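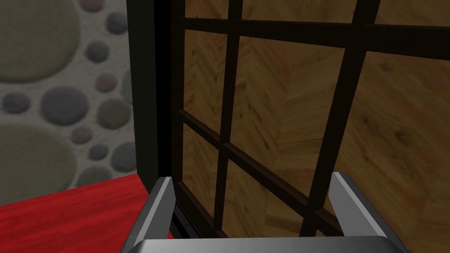
Losing the night shift allowance worries Senyo Quansah more than losing the lifting, and he told management so in February. Halim has since moved window frame handling at its Hokbridge joinery to robot grippers, trialled first in simulation. Three night positions go to days. The company says all 11 handlers keep their jobs, with five weeks' paid training. Allowance talks continue.

2 min read

© Hokbridge Troma | Contact | Back to top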